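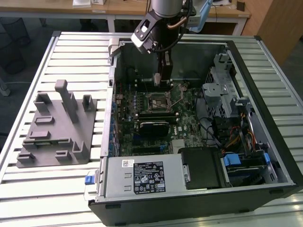 An open desktop tower on its side, with a gripper reaching in over the motherboard.

I love furniture fairs. I love the bad coffee, the carpet that changes color every time you cross into somebody else's booth, and the moment around four in the afternoon when the sales people finally sit down on their own sofas. I have been going for most of my working life, first as a buyer for a small store and now as somebody who mostly writes about chairs, and I still get a little thrill at the turnstile. So please take what follows as the opinion of a fan!

Fairs should let us see the undersides.

I mean it literally. At the Drastberg fair last fall there were 427 exhibitors, and on my first morning I got down on my knees in front of a dining chair by Prantl because I wanted to know how the back leg met the seat rail. A very kind young man asked if I had lost an earring. When I told him what I was after, he lit up, flipped the chair over on the spot and talked for twenty minutes about the joint, the glue, and a corner block they had redesigned because the old one creaked in dry winters. It was the best conversation I had all week. I went home and ordered six.

Compare that with the way most upholstery is shown. You get a lovely room set, a bowl of lemons, a lamp, a throw arranged to look as though it fell there, and a card with a number on it. The number might be 300 or it might be 2406, and from four feet away I can't tell you which sofa deserves which. The difference is all inside: the webbing, the springs, the frame, how the cushion is built up in layers. Makers spend years getting those things right and then staple black cloth over them and talk to us about color.

Vistier does it better. They had one armchair with the fabric on the left half only, and the right half was bare down to the frame. People were three deep around it, mostly folks who had walked straight past the finished version on the next platform. A retired couple next to me were poking the springs and arguing happily about their couch at home. Good luck getting that out of a bowl of lemons.

I've heard the objections. Competitors will copy us! Well, competitors can buy a sofa and a pair of pliers, and I promise you they already have. Shoppers don't care how it's made! Shoppers have been told for decades that it's none of their business, and I've watched what happens when you let them in. The one argument I do respect is space, because floor area costs a fortune and a half-stripped armchair takes up as much of it as a whole one. But a drawer box fits on a shelf. So does a corner of a bed frame, or a slice through a cushion.

The Okwood hall opens again in December with room for small makers along the back wall, 9 feet of frontage each. If you have one of those spots, bring a piece you're proud of and turn it upside down. I'll be the one on the floor with a flashlight, and I would be delighted if you came down and joined me.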